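Search this site
Enter keywords Go

About Bandus

By Refugio Orozco
2022-10-15

Bandus puts on trade shows about water and power. Our biggest one, the Okia Expo, opens its doors every January, and for three days it's the best place we know to stand in an aisle and talk about pumps, meters, solar pumping, leak detection and all the other things that keep a town running!

We started small. The first Okia had 12 exhibitors in a rented school gym, with extension cords taped along the bleachers and a coffee urn that tripped the breaker twice before lunch. People stayed until the janitor turned the lights off. A lot of them came back the next year and brought someone from their own utility (or their competitor's, which made for some lively lunches).

At our last show we had 348 exhibitors. We still walk every aisle, every day, and we still answer our own phones.

What we do

Okia is the one most people know. We also run Cuautle, a one-day meeting for small rural water districts, the kind with one truck and a part-time clerk. It's free to attend and always will be as long as we're running it. Noemí Medrano built it from scratch after years of managing a district herself, and she picks every speaker. Her rule is that each talk has to include something that went wrong.

Then there's Plaltelus, our student day. Some 300 high school and community college students come through the hall with a question sheet, and exhibitors set aside time to talk with them about jobs in treatment plants, on line crews and in labs. We love this day. The noise alone is worth the trip.

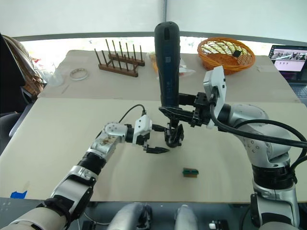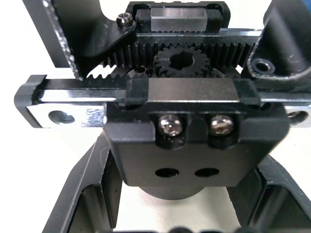

Who we are

There are 8 of us in the office, and in the weeks before a show it feels like three times that. Refugio handles the floor plan and knows where every drain and power drop in the hall is. Noemí looks after the talks and the rural program. The rest of the team takes care of booth sales, badges, freight, and the hundred emails a day about parking.

Most of us came from utilities or from companies that sell to them, so we've stood in the booths too. We remember sore feet, slow freight elevators and having no place to sit, and the show has many more chairs now than it used to.

Visit or exhibit

Booth applications for January are open, and first-time exhibitors can ask for a spot near the main entrance. Visitor badges can be ordered online or picked up at the door. If you'd like to give a talk at Cuautle, write to Noemí with a paragraph or two. Slides can wait.

Share 12
Comments (8)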